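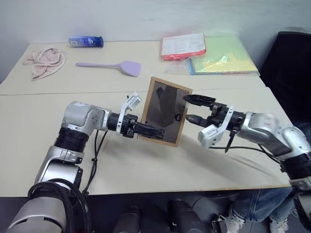
Can a machine do the small jobs in a home or a shop yet, the ones a person does without thinking? Derkis put that to Irus in March, before agreeing to extend its trial, and added that an answer given in percentages would be of no use to a stockroom supervisor.

Irus today publishes its reply in the form of a test report. The report covers Palleo, the company's two-armed handling system, and 25 chores drawn from household tidying and from light shop-floor work. It includes the failures.

Palleo was given 2,000 attempts across the 25 chores. It completed 1,240 of them without help. An attempt was marked as failed if a person had to touch the object, if the object was dropped, or if the arms stopped and did not restart on their own. Time limits were set at 40 seconds for single-object chores. Longer chores, such as folding and bagging, had no limit and are reported separately.

Results were uneven. Rigid objects with flat sides gave the best figures. Soft goods gave the worst, and folding a hand towel to a shop standard remains outside what the system can do reliably. Clear packaging also caused trouble: the depth reading is poor on glossy film, and the grippers often closed short of the bag or pushed it away.
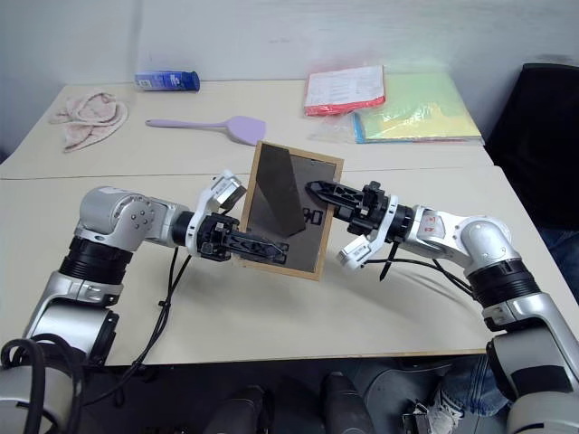 Picture frames were included at the request of Falcão, which sells homeware and handles a large number of them. A frame is a harder object than its shape suggests. The border is narrow, the front may mark or reflect, and a single gripper lifting at one corner puts a twisting load on the joints. Palleo therefore uses both arms, one towards each side, and the work was done with other things left out on the table behind – a crumpled towel, a can on its side, a spatula – so that the vision software had to separate the target from ordinary clutter. Holding a frame upright is now treated by Irus as a solved step. Setting it down square to a shelf edge is not, and accounts for most of the failed frame attempts.

The report makes no claim on speed. In every chore timed against shop staff, the staff were faster. Irus considers the system suitable for repeated handling of known, rigid items in a fixed work area, with a member of staff within reach. It does not consider it ready for unattended use in a home, and will not offer it for that purpose.

Derkis has extended its trial to a second stockroom. Falcão will continue with frames and boxed goods only. Work on towels and film bags goes on at Irus, with new fingertips due for testing next.

The full report, including the chore list, scoring rules and failure notes, is available from the Irus press office on request. Trade visitors may book a bench session through the same office.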